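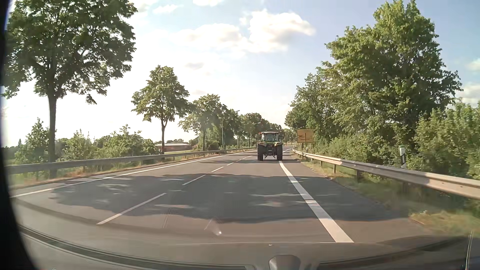

Bokora Road Gallery – the slow way over

15 October 2022

I finally drove the old Bokora road again, the one everybody skips now that the highway gets you to Tóth in half the time. I had the whole day, a thermos and a bag of plums, so why not? It's 124 miles if you don't get lost, and I got lost twice (both times near the Osent turnoff, which I still think is signed wrong).

Mostly I went for the tractors. I love getting stuck behind one! You roll the window down, you stop looking at the clock, and you get to see what's growing. My cousins think I'm nuts.

A few notes for anyone planning the same drive:

Green tractor, nothing hitched on behind, keeping well over to the right. Look at that little orange-red beacon up on the corner of the cab – I want one for my hatchback.

I do like this kind of road, with guardrails on both sides and tree shade lying right across the lanes. Sunglasses on, sunglasses off, all morning long.

The high point of the route is at 2500 feet, with a pull-off that fits three cars if everyone is polite. I ate most of the plums there.

Lunch was at Gratia, the diner just before Tóth. Get the bean soup and skip the pie. They close in February, so don't plan a winter trip around it like I did last time.

If you have older pictures from the Bokora road, send them over. I'd love some from before the repaving, especially the stretch by the Osent turnoff.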